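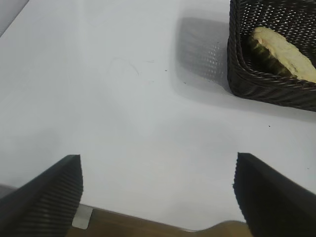
Table 3, bread basket, morning.

2025-11-05. House diary, Kotudgate Residence, dining room.

The dining room was opened at the usual hour. The white tables had been wiped down the evening before and were wiped again before service, in keeping with the practice adopted in August. The dark brown woven baskets were then set out toward the corners, so that the middle of each table remains free for plates.

Bread was received from Kimier shortly after opening. The order was for 40 loaves and the delivery note agreed. Residents are reminded that bread is to be taken from the basket with the tongs and that a piece once handled should not be returned. The woven baskets hold crumbs in the corners, and kitchen staff are asked to turn them over and tap them out after each meal. They are not to be soaked.

Breakfast was attended by 23 residents. The Trumon toaster on the side counter again failed to hold its lever and was taken out of use; a notice has been placed on it. A request for repair was sent to Eyvindsson before noon. Until a reply is received, toast will be made in the kitchen and brought out on request, with some delay to be expected.

At lunch the soup was pea. Two residents asked whether a darker bread could be offered at midday - the request was entered in the suggestions book and will be put to Kimier with the next order. Six chairs with loose feet were moved to the back corridor and labeled.

Supper was cold and was served without incident. The baskets were collected, emptied and stacked on the lower shelf of the linen cupboard, where they will stay until the pantry shelf has been painted. Leftover bread was cut and bagged for crumbs. The tables were cleared and the lights put out at the usual time.

Outstanding for tomorrow: tongs for table 6, toaster, cupboard key.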